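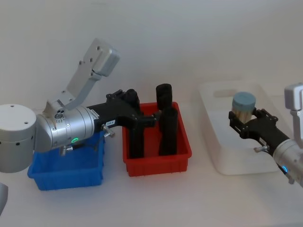 Tellivmont Community Pantry has now been open for two full seasons, and I am glad to be writing to you with mostly good news. The grant you made us went first to sorting, the part of our work that used to eat up whole afternoons. Donations now get divided as they come in, the way a blue bin and a red one set side by side on a white tabletop let you keep two kinds of thing apart without having to think, and our helpers tell us they go home a good deal less tired.

Home | Our Work | Reports | Give

Reports to Funders
2 min read

2/9/22

The Flurside delivery route, which you asked about in your last letter, is running every week. We began with four stops and are now up to eight, mostly older neighbors who can't manage the hill in winter. The van needed new brakes — a cost we hadn't planned for — and we covered it out of the fuel line, so you will see that line running over in the attached budget.

The cooking classes have been slower going, I'm sorry to say. We lost the kitchen at Declercq Hall when the boiler failed, and two classes had to be put off. The hall has promised us the room again once the new boiler is in, and the families who signed up have been very patient with us.

We would like to carry the unspent class money forward to October, if you are willing, and would be grateful for a word from you either way before we order supplies.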